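写灯谜的人：一间文具店和元宵夜的谜条

分类：节庆与民俗 / 人物访谈

元宵节的灯会上，挂灯的人、做灯的人、卖汤圆的人都有人采访过，写谜的人很少被问到。Tevville老城每年正月十五的猜谜，用的谜条大半出自同一个人之手。他早年在中学教语文，退休后在Wonora街开了一间文具店，店面不大，柜台后面的架子上放着一排硬壳本子，里面全是他写过和抄来的谜。

他不愿意登名字。“谜条上从来不署名，文章里也就算了吧。”

我问他一共攒了多少条。他翻开最后一本，指着末页的编号给我看：3,669。编号从他二十来岁时开始，中间断过几年，搬家时丢过一本，后来凭记忆补了一部分，补的那些用铅笔写，到现在也没描成钢笔。

“抄来的和自己写的各占多少，我没分过。有些是抄来以后改了谜面，你说算谁的？”

他学猜谜是跟祖父学的。祖父在镇上的粮行做事，正月里粮行门口挂两盏灯，灯下贴谜条，猜中的人进去领一小包花生糖。祖父让他站在门口看着，不许把谜底说出去。“我站了三个晚上，憋得难受，第三天晚上还是跟隔壁的孩子说了一条，糖是我们两个分着吃的。” 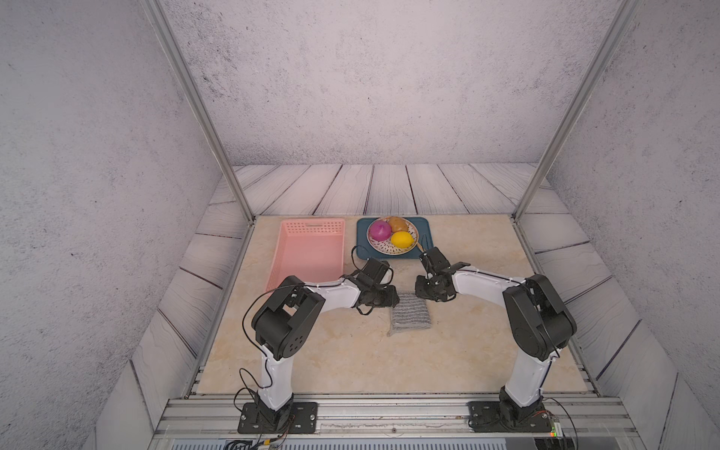 桌上的粉色篮子、托盘和叠好的条纹布

老谜和新谜的写法差得很远。他说老谜讲究“格”，卷帘格要把谜底倒过来读，秋千格只用两个字的谜底，前后对调，徐妃格是把偏旁去掉一半再读。从前的人读过四书，谜面出一句《论语》，下面站着的人心里都有数。现在照那样出，一晚上也没几个人揭得下来。

“有一年我挂了一批带格的，到散场，那一面墙几乎没动。第二年我就把带格的减到了十几条，放在最里头，想猜的人自己会走进去。”

那么外面挂什么呢？他说字谜最多，其次是物谜，再就是猜本地街名和小吃的。街名谜最受欢迎，老人抢得比孩子凶。他举了一条字谜给我听：“一口咬掉牛尾巴”，打一字，谜底是“告”。这条不是他写的，很老了，年年都挂，年年都有人第一次猜中。

“谜不怕旧，看的人是新的就行。小孩子长到八岁，头一回碰到‘告’字这条，高兴得满场跑。他爸爸小时候也猜过，站在旁边不吭声，让他自己想。”

他也讲了什么样的谜算坏谜。谜面里的字在谜底里又出现，行话叫“露面”，这是不行的。谜底能有两个答案也不行，到时候两个人都来领奖，都有道理，只好都给。还有一种是谜面太长，写了四五句，像打油诗，猜的人读到后面忘了前面。

“谜面最好七个字以内。灯是会转的，字多了，转过去了还没读完。”
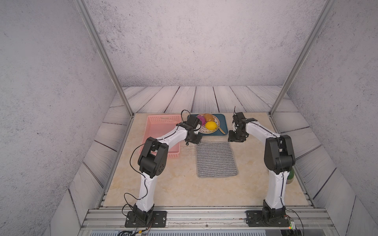

Tevville，2月

今年的灯会上，他挂了412条谜，用了60盏灯。灯是向Zamier灯坊订的，竹骨，绵纸糊面，每盏下面拴六七条，用细棉线穿着。以前谜条直接贴在灯面上，撕的时候常常连灯纸一起撕破，改成棉线以后好多了，只是风大的时候会缠在一起，得有人拿着竹竿一路去拨。

裁纸是从腊月初开始的。他每年裁2,000张纸条，看上去用不完，其实年年都剩得不多。孩子来店里要，学校办活动来要，自己写坏的也要扔掉一些。纸用的是Okabe纸行的红色洒金纸，裁成三指宽，太窄写不下编号，太宽挂起来会卷边。

编号写在右下角，谜底另记在一本册子上，兑奖的时候对着号翻。他不赞成用手机查。“有几年他们做了个扫码的，站在灯底下扫一下就出来一行提示，再扫一下出来谜底。我跟他们讲，那还挂灯做什么。后来留了提示，谜底没有了。”

我问他提示有没有必要。他想了一会儿。

“打一字、打一物、打一成语，这个叫谜目，一定要有，没有谜目谁也猜不出来。再往下的提示，比方说‘跟吃的有关’，我觉得给小孩子的可以写，大人的就不要写。大人猜不出来，回家路上还会想，第二天早上刷牙的时候想出来了，跑到我店里来说。每年都有这样的人，奖品已经发完了，我就给他一支铅笔。”

奖品一直很薄。最早是花生糖，后来是铅笔、练习本、小包的汤圆粉。有商家提过要赞助电饭锅，他没有同意，担心大家围着两三条难谜不走，把其余的都冷落了。这件事在当时有些争执，他也不细讲，只说那一年最后还是发的铅笔。

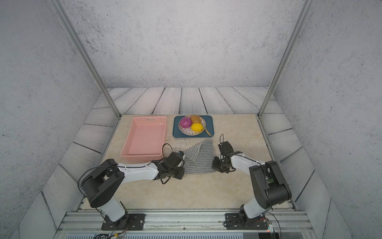 圆盘摆在深色托盘上，旁边是粉色篮子

灯会当晚他不在场内走动，坐在兑奖的长桌后面。揭谜条的规矩是先说后揭：在桌前报编号，报谜底，对了，再回去把那一条取下来。很多外地来的人不知道，一看见喜欢的就扯下来，攥着一把到桌前慢慢想。后来入口处挂了一块木牌，写着规矩，情况好了一些，可木牌前面也总是挤，看得清的人不多。

“最热闹的是七点到八点半。八点半以后小孩子回去了，剩下的是真要猜的，声音就低了。我比较喜欢后面这一段。”

有几条谜挂了许多年没有人猜中。他给我看了其中一条，谜面只有四个字，我想了一阵，也没有想出来。他没有告诉我谜底，并且要求我不要把谜面写进文章里，明年还要挂。
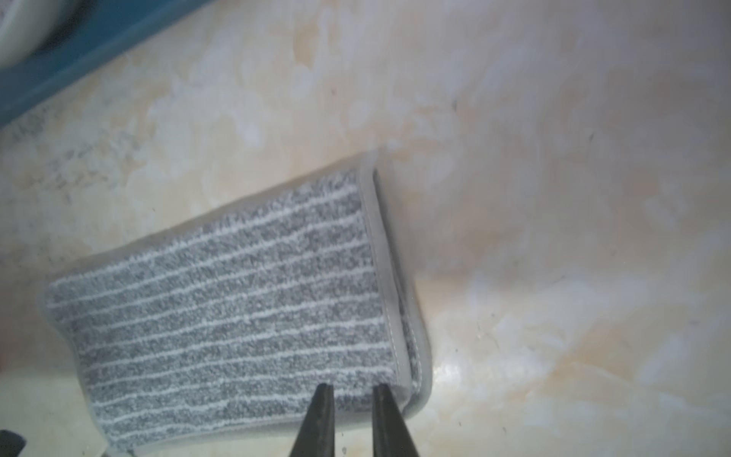

说到学写谜的年轻人，他说有，不多。店里每逢周末下午有几个中学生来，带着自己写的，他一条一条看，能用的就抄进本子，给一个编号。今年的谜条里有三十几条是学生写的，混在里面挂，也没有单独标出来。

“他们写的跟我不一样。他们写耳机、写公交卡、写外卖，我写不出来。有一条打的是‘充电器’，谜面是‘一头咬墙，一头喂饭’，我一看就收了。有个老先生站在那条底下站了十分钟，嘴里说筷子，又说不对，筷子怎么咬墙。”

学生们最容易犯的毛病是急着押韵，为了押韵加进去没用的话。他教他们先写谜底，再把谜底拆开，拆到不能再拆，从里面挑一个别人想不到的角度。写完放三天，三天以后自己还觉得通顺，才拿给人看。他自己有时候放得更久，本子里夹着不少只有谜底、没有谜面的纸条，最早的一张纸已经发黄了。

我请他说说正月十五以后做什么。他说收回来的谜条要按编号理好，没有揭走的那些，看一看是太难还是写得不好，难的留着，不好的划掉。今年剩下四十来条，他花了两个下午理完，划掉了九条。

“划掉也不要紧，编号还在。过几年说不定又想出一个好的谜面，再写回去。”

我离开的时候有人进店买墨水，问他元宵节第二面墙上那条打一味药材的，是不是“当归”。他说是。那人点点头，付了钱，又问铅笔还有没有。

相关文章
· 汤圆和元宵：两种做法，两种口感
· 走马灯为什么会转
· 正月里的社戏怎么排戏码
· 端午香囊的几种老式缝法
· 中秋拜月供桌旧俗

最后更新：3月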